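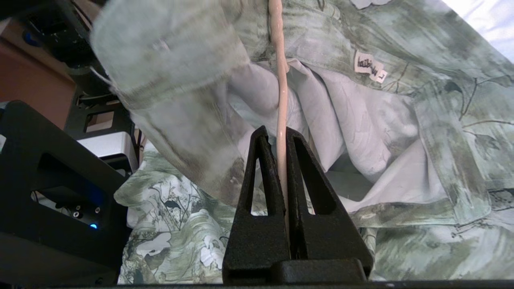 Océane Landry wrote to me last month that a blouse should never go on a hanger at all. Fold it in three, she said, put it in a drawer, and stop making the shoulders suffer. She has read this blog from the beginning and I take her seriously, but on this point I cannot follow her. I tried her way for most of March. Each morning I took out a folded blouse, and each morning I had to heat the iron before breakfast.

So I am back to hangers, and I want to write down how I do it now, as several of you asked after my post about the winter wardrobe.

I grew up in a home where clothes were hung on nails and on the backs of chairs. When I moved here I rented a room with a real closet and I did not know what to do with it. I bought a box of the cheapest hangers and for years I hung everything the same way: one hanger, one garment, push it in, close the door. Then I wondered why the collars were bent and why the thin things were always on the floor.

The first thing I changed is the place. I don't hang clothes standing at the closet any more. I carry everything to the bed, on a plain sheet, and I work there. The bed is the only surface I own that is big enough for a blouse with both sleeves open, and my back is grateful for it.

The second thing is the buttons. For a printed blouse with small buttons I open only the top ones, enough that the hanger can pass without pulling. If I open all of them the blouse slides around and the two fronts go in different directions. When the hanger is inside I close the top button again. My mother closed every one, but she also had more patience than me.
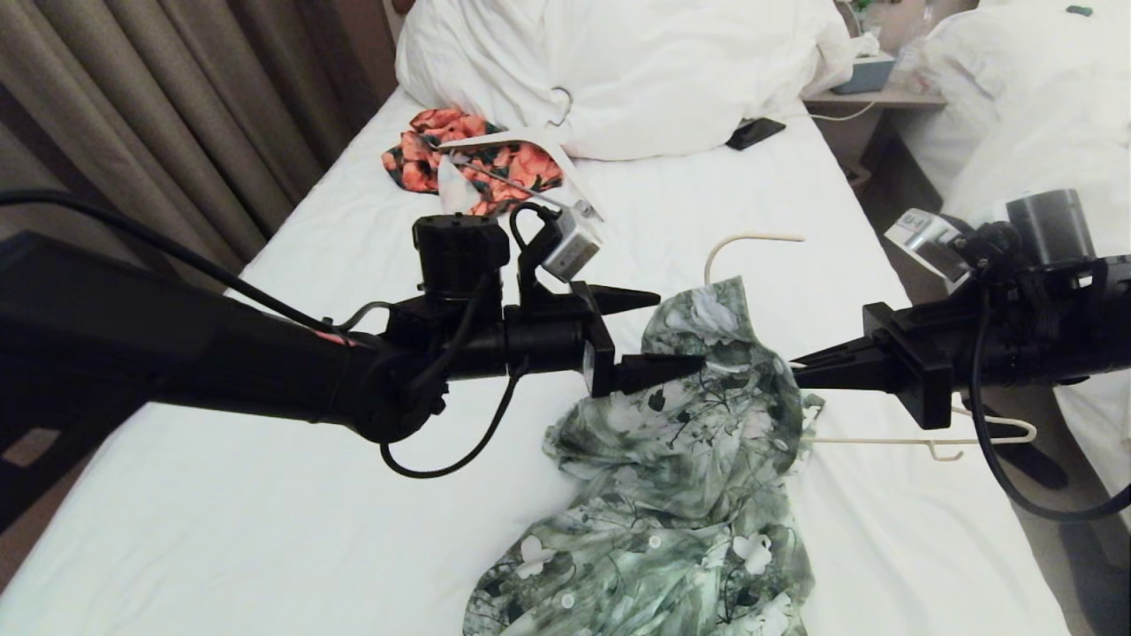

The third thing is that I go in from the bottom when the neck is narrow. It took me a shamefully long time to learn this. If you force a hanger down through a small neckline you stretch it, and a stretched neckline does not come back. From the bottom, you slide the hanger up inside the body of the blouse, find the neck with the hook, and then arrange one shoulder and after it the other. It is slower. With very light fabric I put one hand flat inside so that nothing catches.

About the hangers themselves. I have thin wire ones with a coating and I have plastic ones, and I know that many people throw the wire ones away. I keep mine. They take almost no room on the rail, and for a light blouse they are enough. For anything knitted, no, never, you will get two little horns at the shoulders! Knitted things are where I agree with Océane, they go folded in the drawer. I once ordered a set of padded hangers from Ristida, 13 in the pack, and they are very soft and pretty, but each one takes the space of two blouses. They now hold my two jackets and my good dress, and the others wait in a bag.

Labels and loops are another small matter. Many blouses have those long ribbon loops sewn inside at the shoulders or the sides. I used to cut them off. Now I leave them on slippery garments and put them over the hook, and on all the others I tuck them in so they don't hang out at the neck when I am wearing the thing – a colleague had to tell me about this once, in the elevator.

My order in the closet is by colour, from the greens to the oranges and reds, with black and grey at the end. I tried to sort by season, but where I live the season changes between morning and lunch, so it was useless. The flowered things go together in the middle. I have too many of them, I know, and I will probably buy another one before summer.

One question I still cannot answer for myself is the direction of the hook. I put all of them facing the wall, like in the shops, but when I am tired I forget and then the rail is a mixture. If you have a habit for this that stays even at eleven at night, please write it in the comments. Next time I will show the drawer, with the folded sweaters, and Océane can tell me what I am doing wrong there too.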